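**Ticket 5-28: Left arm fails to lift single sheets during tabletop clearing**

**Project:** Romaniuk, household and shop-floor task trials
**Station:** two-arm table, partitioned bay
**Opened:** 28 February 2020
**Assigned to:** Mwanahawa Khaemba
**Priority:** Medium
**Status:** Open, pending hardware

### Summary

During the sheet music routine, the left arm closes on the loose pages and lifts either nothing or several pages together. The routine requires one page to be picked up, moved to the stand, and placed under a page holder. Of 23 attempts logged under the current settings, 6 ended with a single page in the gripper. The acceptance level agreed with Celtevero for this task has not been met, and the task may not be listed as ready in the May review.

### Environment

- Control software: Vemer, current release, no local changes
- Fingers: standard wide set on both arms
- Paper: ordinary printed sheets, unbound
- Lighting: ceiling lights only

### Steps to reproduce

1. Home both arms and load the "music corner" routine.
2. Spread the pages on the left part of the table.
3. Start the routine and allow it to run to the first grasp.
4. Observe the left gripper at closure.

### Log

**Entry 1.** The wrist view was checked against a printed target. Alignment was within tolerance and no change was made. The complaint that the arm "cannot see white paper on a white table" was reviewed at the same time. Page detection does fail on occasion, mainly where a blank margin lies against the tabletop, but it does not explain the failures in which the page outline was found correctly.

**Entry 2.** Closing force was reduced by two steps. The fingers then slid over the top page without moving it. Force was restored to the original value.

**Entry 3.** Approach height was lowered. The left arm reported contact with the table and stopped, as designed. The operator cleared the stop and repeated the attempt with the same result. Approach height was restored. Operators are reminded that the contact limit is not to be raised in order to finish a run.

**Entry 4.** A push-and-pinch motion was tested, in which one finger presses the page and drags it until it buckles. This gave the best results so far with a single page lying alone. With overlapping pages the lower sheets moved as well, and in two runs a page was creased. Creased pages were removed from the set.

**Entry 5.** Carketti was asked whether its narrow fingertips with a soft pad could be mounted on the existing gripper body. The supplier replied that they could, with an adapter plate. An order has been placed. No delivery date has been confirmed.

**Entry 6.** The requester asked that the task be changed so that pages are presented in a rack, upright and separated. The request was declined for this ticket. The purpose of the trial is to establish whether the machine can take over the chore as a person leaves it, and a person putting away music after practice does not rack the pages first. A rack version may be opened as a separate task and must be reported under its own name.

### Assessment

The failure is attributed to finger geometry, with page detection as a secondary cause. The same station handles cups, boxed goods and folded towels at an acceptable rate, and those results should not be used to suggest that paper is nearly solved. Thin, flexible items remain outside what this equipment can be trusted to do without an attendant.

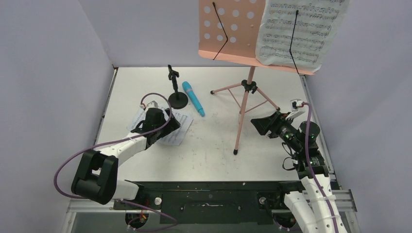

The question raised by the project office is whether the remainder of the routine can proceed while the paper step is blocked. In the opinion of the assignee, it can in part. The handheld microphone is rigid and gives the fingers a shape to close on, so the step that places it in the small desktop stand may be tested separately. The music stand presents more difficulty. Its two thin page-holder arms cross the front of the desk, and each would have to be swung aside and returned without pushing the stand out of place on its tripod legs. That step is to be tested with the desk bare before any page is added.

### Actions

- Fit Carketti fingertips on receipt and repeat the full set of attempts. *Owner: Khaemba.*
- Ask Vemer support for the recommended detection settings for white items on light surfaces. *Owner: Khaemba.*
- Split the routine into three tasks: page pickup, page holders, microphone. *Owner: project office.*
- Mark page pickup as "attended only" in the task register.

### Note to requester

Please do not close this ticket on the basis of a single good run. Closure requires a full set of attempts with overlapping pages and no creased sheets. Results from the microphone task should be attached to the new ticket once it has been issued.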